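Hand-held grippers for a sweeping task: one hand holds the stick, what should the other do?

Posted by gollstead_lab in Teaching by Demonstration

Hello all. I am recording demonstrations for a two-arm robot, using a pair of hand-held grippers with marker blocks. The task is to sweep small crumbs from a floor. I have 200 recordings now, and the trained policy moves the stick well but the second arm wanders a lot. I think it is my fault, because in my recordings the left gripper does something different each time. 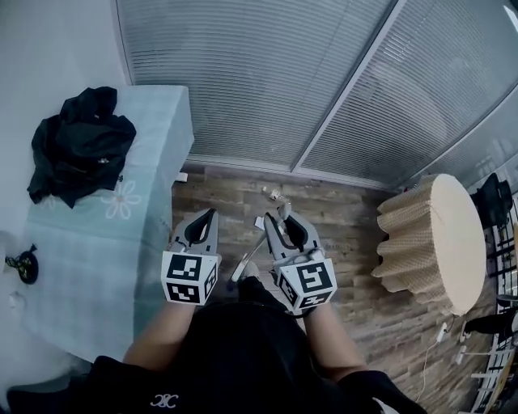 My usual position before a stroke, stick in the right gripper.

Should I keep the left gripper still, or hold the stick with both? I also worry that one marker block passes in front of the stick and the other way around. Thank you for any advice.

Baltazar Aguirre
I had the same problem last September with a wiping task. Please decide one role for the left gripper and write it down before you record. For me it was "open, at the height of the belt, does not move". I recorded 580 demonstrations again with this rule and the wandering stopped almost completely.

Two hands on the stick is possible, but then both arms must agree on the distance between them. A small error will twist the stick or pull it out of the fingers. I would try this only when the one-hand version already works.

For the markers, play back a few recordings and look at the moments when the tracking jumps. If a jump comes always at the end of the stroke, turn your wrist a little less there. I removed 13 recordings for this reason and I did not miss them. Also start from different places on the floor, but keep the same grip on the stick.

koriren_user
just use a shorter stick

Parico
I agree with Baltazar about the fixed role. One thing to add: move slower than you would sweep at home. My first strokes were too fast for the arms to follow, and I noticed it only on the real robot. Now I count to three for each stroke. Do you also record the part where the stick is picked up? I keep this as a separate task.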